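My bank would like me to know it values small businesses. It told me so in a letter, which arrived with the news that the interest on my credit line was going up again.

I run a bag and luggage repair counter in Jiseneck. Two years ago, when foot traffic dried up, I borrowed from Midel to cover the rent. The form took 38 minutes and most of it was ticking boxes. Getting the money was the easiest thing I did that year, and I should have been more suspicious of that.

The rate started at 5 percent. It is now 8. In April the monthly payment came to $3101, a little more than I pay my landlord, who at least gives me a room for it.

So I went shopping for another lender. Movano said they would love to help and asked for three years of growth. I explained that if I had three years of growth I would be on a beach. Marino was friendlier and offered a lower rate, then added a setup fee, a review fee and something called a relationship charge. I've been in relationships like that.

In the end I called Midel and asked to stretch the term. They said yes so fast that I read the new agreement twice – and then once more with my glasses on. I'll pay less each month and more overall. I signed it anyway, went back to the counter and fixed a zipper for twelve dollars. Only a few hundred more zippers and April is covered.

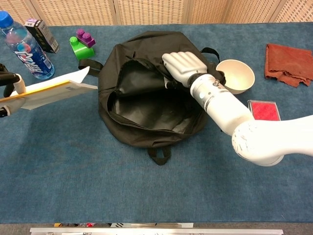 A reader wrote in to say that stretching the term was fine as long as Midel allowed early repayment without a penalty, and that I should look for that clause before I did anything else.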